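Quiénes somos

Nuvbridge es una empresa de suministro de vasos y envases desechables para hostelería, oficinas y eventos. Trabajamos con un catálogo reducido de referencias en cartón y papel, con almacén propio y servicio de reposición programada. La sociedad Plekbridge, que figura en algunos contratos antiguos, es la denominación anterior de la misma actividad; los pedidos marco firmados con ese nombre siguen vigentes en sus mismas condiciones.

Actividad

El producto principal es el vaso de papel de un solo uso, sin asa, para bebida fría o caliente. Servimos dos gamas. La gama Inga es de pared simple y se destina a agua, café corto y máquina expendedora. La gama Waneo es de doble pared y se recomienda para bebidas servidas a temperatura alta, sin necesidad de faja exterior. Las tapas se piden por separado y se identifican con el mismo código de diámetro que el vaso.

El catálogo actual consta de 36 referencias activas. Las referencias descatalogadas se mantienen en consulta para clientes con dispensadores de pared antiguos, cuyo tubo no admite el reborde de los modelos posteriores. En esos casos conviene indicar el diámetro interior del tubo al solicitar presupuesto.

Almacén y expedición

El almacén dispone de 1.586 metros cuadrados en una sola planta. La mercancía se guarda paletizada, separada del suelo y de los muros exteriores, y se expide por orden de entrada. El vaso de papel absorbe humedad ambiental y pierde rigidez en el borde antes que en el cuerpo – por este motivo las cajas abiertas no vuelven a estantería y se destinan a muestras o a ensayo.

La unidad mínima de venta es la caja de 800 vasos en la gama Inga. En la gama Waneo la cantidad por caja depende de la capacidad y se indica en la ficha correspondiente. No se fraccionan cajas. Los pedidos confirmados antes de las 11 horas se preparan el mismo día laborable; los de reposición programada salen según calendario acordado con el cliente, que se revisa una vez al año, en junio.

Control de producto

De cada lote recibido se separa una muestra. La revisión se hace sobre mesa despejada y comprende los puntos siguientes:

Reborde. Debe ser continuo, sin solapes abiertos ni zonas planas.
Costura lateral. Se comprueba la adherencia en toda la altura, con especial atención al encuentro con el fondo.
Fondo. Llenado con agua y reposo sobre papel secante.
Rigidez. Presión lateral con el vaso vacío y con el vaso lleno, a un tercio de la altura desde el borde.
Desapilado. Los vasos deben separarse de la columna de uno en uno, sin arrastrar el siguiente.
Tono. Se admite una variación ligera entre blanco y crudo dentro de la misma gama, no dentro de la misma caja.

Un vaso deformado en el borde se anota como defecto de transporte si la caja presenta golpe exterior, y como defecto de lote en los demás casos. La distinción afecta al plazo de reclamación, que es distinto frente al transportista y frente al fabricante. Los vasos ensayados no se reutilizan ni se devuelven a la caja.

El cliente puede solicitar copia del registro de revisión de cualquier lote suministrado. Basta con facilitar el número impreso en la etiqueta lateral de la caja.

Muestras y asesoramiento

Enviamos muestras sin cargo a empresas con datos fiscales completos. El envío incluye vasos de las capacidades solicitadas y sus tapas. Recomendamos probarlos con la bebida real y en el punto de servicio: el comportamiento de un vaso sobre la bandeja de una máquina difiere del que presenta en una barra, donde se coge por el borde con más frecuencia.

Para consumos regulares elaboramos una previsión a partir de los datos del cliente. No aplicamos permanencia. El cambio de referencia dentro de una misma gama se puede pedir en cualquier reposición, siempre que la anterior no haya salido ya del almacén.

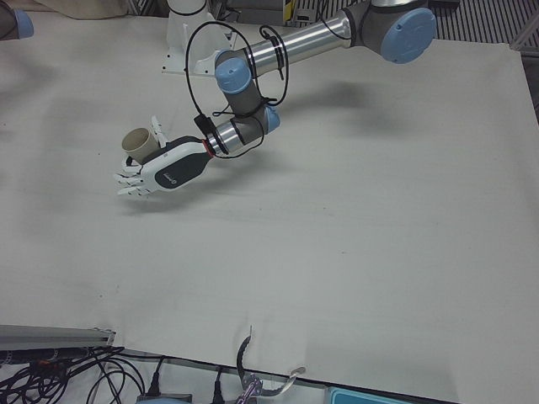
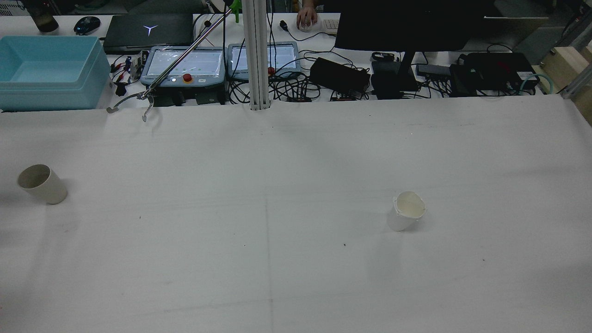 Segunda imagen: dos vasos de papel sobre la mesa, el de la derecha con el borde aplastado.

Información actualizada a 30 de noviembre de 2019.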